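Clip-lid container

A clip-lid container, also called a locking-lid box, is a rectangular vessel for storing food, closed by a separate lid with hinged tabs along its sides. In Australian households it is also widely used away from food, as a catch-all for small kitchen goods that have no drawer of their own.

Secondary use

Household guides describe the practice as "boxing". Sponges, short cables, brushes and wrapped utensils are gathered in one open base, sorted by hand and covered. A clear base lets the contents be checked without unpacking. 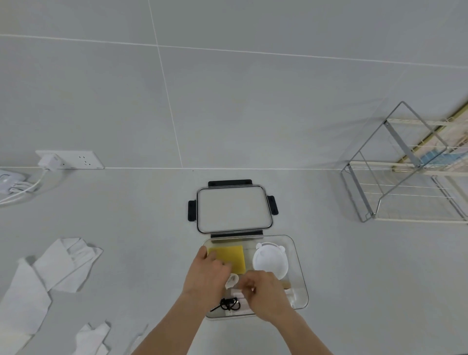
Yetunde Akande disputes the mixing of cleaning and electrical items, arguing that a sponge should be fully dry before it shares a box with any cord, and that two smaller boxes serve better than one large one. The Graswood household manual takes the opposite view – it recommends a single box, emptied and sorted again each May.

Arrangement

Long, flat articles such as wrapped straws or chopsticks are generally laid parallel along one side, with brushes placed across them. Cords are coiled before storage. Round pieces take up the most room for their size and are often left until last. A survey of 70 kitchens in Farkthorpe, published on 4 Feb 2021, found that 22 kept at least one box of this kind on the benchtop.

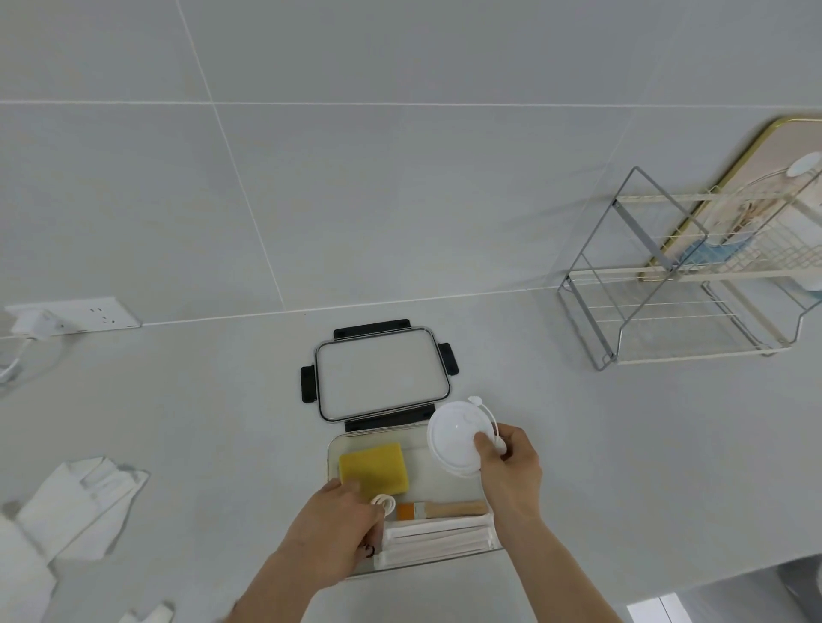

Sorting a clear-based container on a white benchtop, with the lid laid flat behind it.

See also: Drawer organiser; Pantry storage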